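Home News Guests Tickets Getting Here Contact

18 May 2021
By Annapurna Alva
Filed under: Announcements, Convention News

JARKANITZ FAN WEEKEND RETURNS IN SEPTEMBER WITH 74 GUESTS AND A LONGER LINE FOR COFFEE

JARKANITZ – The Jarkanitz Fan Weekend, the region's most stubborn gathering of people who own more than one cape, will be back at the Kamach Hall this September after a year spent entirely on laptops. Organizers have confirmed 74 guests, a horror marathon, and a dealers' room that has again been measured by someone with a tape and not by eye.

Headlining is the surviving cast of "Tatus," the low-budget space serial that ran for 4 seasons in spite of its reviews. The actors will sit together on one stage for the first time since the wrap party, which several of them remember differently.

"We asked if any topics were off limits and got back two pages," said Sugeng Lumbantobing, who books the guests. "Please read them before you line up at the microphone. The helmet is on there twice."

Autographs will be sold by timed ticket this year. Fans who enjoyed the old system, in which you stood next to a fire door for three hours and made a friend for life, may still stand next to the fire door. Photo ops are booked separately, one pose per ticket, and the guest gets a vote on the pose.

The horror marathon starts at 7 p.m. on opening night and runs until the last film ends or the last viewer does. The lineup is secret, though anyone who came in past years can guess the one with the lake. Blankets are welcome. Full-size air mattresses were discussed at length and are not.

Also new is the Achari Room, a quiet space with chairs, water and no theme music. It replaces the karaoke lounge, for which the organizers have received one letter of complaint and a great many of thanks.

The late-night slot goes to a panel called "2044: The Year Every Movie Got Wrong in Advance," in which four writers defend predictions they were paid to make. Flying cars will be limited to ten minutes.
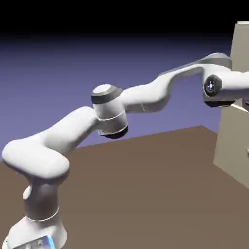 A white robot arm in a computer-rendered scene.

The costume contest keeps its three classes: beginner, expert, and "my mother made it." Entrants must be able to get through a standard door without help. Props will be checked at the front desk by people who have heard the joke already.

Weekend passes go on sale through the Tickets page at noon. Day passes will follow once the hall agrees on a number. Children under 7 get in free with an adult, and adults dressed as children under 7 pay full price.

Press requests, including those from podcasts, should go to Annapurna Alva at the Fan Weekend office. Please give the name of your outlet and which guest you would like to talk to. "All of them" is an answer we get a lot, and the reply is no.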